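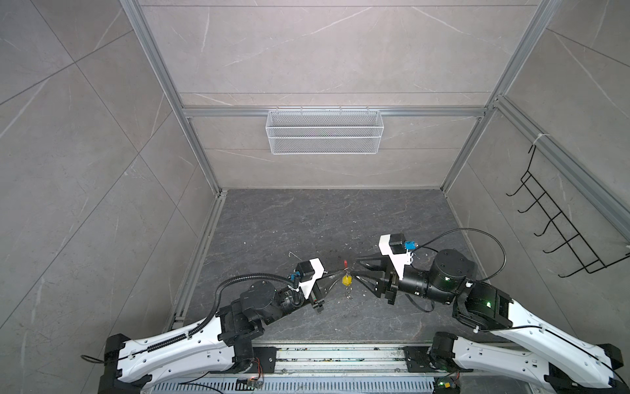 Handoff drills for the two-arm cell, beginner version. If you joined the Burham robotics club in February you have probably done single-arm pick and place and nothing else, so start here. The task is simple to say: one arm holds something, the other one takes it, nothing gets dropped. Use a small item, the smaller the better once you get going. A keychain-size thing like the yellow one is good practice, you only get the tips of the fingers on it and the second gripper has to come in really close beside the first. Do it over the middle of the floor where both arms can reach without stretching.

Before you start

Both arms at home pose. Check the green lights. Speed limit at 3 percent, yes it's slow, leave it. Log in under your own name or Joris can't tell whose runs are whose.
Sweep the floor. Bits get under the fingers and your heights go off.
Look at the loop of cable over the wrist on the right arm. If you roll the wrist too far one way it snags. Roll it back the other way, don't yank.

Step 1. Pick with the left

Bring the left gripper in low, fingers level. Close at force 200. Hard items can take more but soft plastic will pop out sideways. Lift straight up and stop. Save this pose as L_HOLD.

Step 2. Bring in the right

Move the right arm until its fingers are just next to the left ones, open, pointing back at the left gripper. Don't go for the grab yet. Look from the side and then from the front. Most people are fine from the front and way too high from the side. Nudge down with the jog keys untill it lines up. Save as R_READY.

Step 3. The actual handoff

Right arm forward, slow.
Close the right at 200.
Wait 500 ms. Don't skip the wait!! Signe and I lost a whole afternoon to this, left was letting go before the right had finished closing.
Open the left.
Back the left off in a straight line, no wrist roll.
Save the whole thing as one sequence.

Step 4. Run it again

Play the sequence from the top. Put the item down in the same spot each time, a bit of tape helps. When it works three times in a row, move the item a little and fix your poses. Then swap, right picks and left takes. Swapping is harder than it sounds bc of the cable.

If it goes wrong

Item spins in the fingers: you grabbed it off center, go back to step 1.
Fingers touch: R_READY is too far in. Back off and re-save.
Force error 400: fingers are pushing on each other or on the floor. Hit stop, clear it, home both arms. If it comes back get Itsuki or Suqin, don't just keep clearing it.

Sequences go in the Tarnum folder, your name first then the item. Next page is hanging things on the hooks, do this one first.

Updated 2/27/19, fixed the wait time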